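Home | News | Interviews | Suppliers | Contact

Ribbons, bows and a very large pair of scissors
September 2006
By Han-gyeol Ko

Mirela Peixoto has supplied opening ceremonies for 3 years, and she still gets excited about ribbon. Her firm, Festlow, hires out and sells everything a town hall or a new shop might want on its big day.
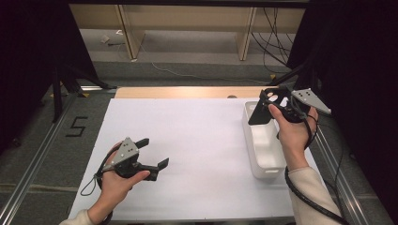
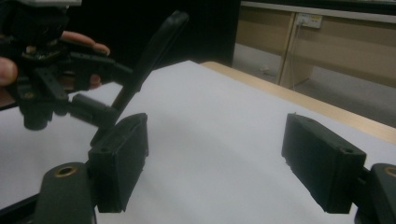
Black grippers over a white work surface, in two views.

"People ring up asking for scissors," she says, "and I end up talking to them about satin for half an hour!" Cheap ribbon bunches in the blades, she explains, so she stocks a heavier weave from Stetard and tests each new roll herself. "I love that bit. A good clean snip, the crowd cheers, and off everyone goes for cake."

Her biggest job so far was the Mondano shopping arcade, which wanted some 300 small bows for the shopfronts as well as the main ribbon across the doors. They were all tied by hand. "My fingers were purple," she laughs, "but it looked glorious."

What would she tell a first-time organiser? "Buy more ribbon than the doorway is wide. Have a spare pair of scissors, and let the mayor practise first."

October brings a new range of stands and rosettes in deeper colours, and she is already itching to show me the plum one (it really is lovely). Orders are being taken now.

Contact the editor | Copyright 2006 | Back to top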